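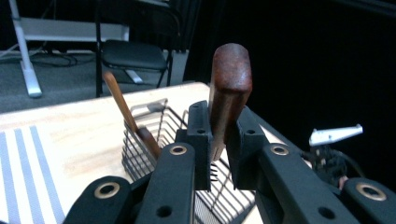 ## Utensil storage in a shared kitchen

Mamta Gautam and Naveen Chaturvedi
Supervisor: Kathleen Kinsella
2026-06-10

### Background

The kitchen at Ostmont is used by two student floors. Wooden spoons and spatulas used to lie flat in a deep drawer with the metal tools. People complained that the wood stayed damp and that it took too long to find anything. We wanted to know if an open wire rack on the counter would work better.

### What we did

We kept the drawer for the first half of the term and switched to a black wire rack in February. The wooden utensils stand in it at an angle, so air can get between the wires. A sheet next to the sink asked people to mark each use and note any problem. We collected 1140 marks, 154 of them with a comment.

### What people wrote

Most comments from the drawer period were about damp handles or a smell. With the rack, the main complaint was different - thin handles slide sideways and lean over the rim, where a sleeve can catch them. Bimla Joshi suggested putting the heavier tools in the middle and the thin ones along the sides. We tried this for the last two weeks and got fewer comments about it.

### Limits

The sheet was not always filled in, mostly on busy evenings. We also did not measure moisture in the wood, so the results on drying rest on what users told us.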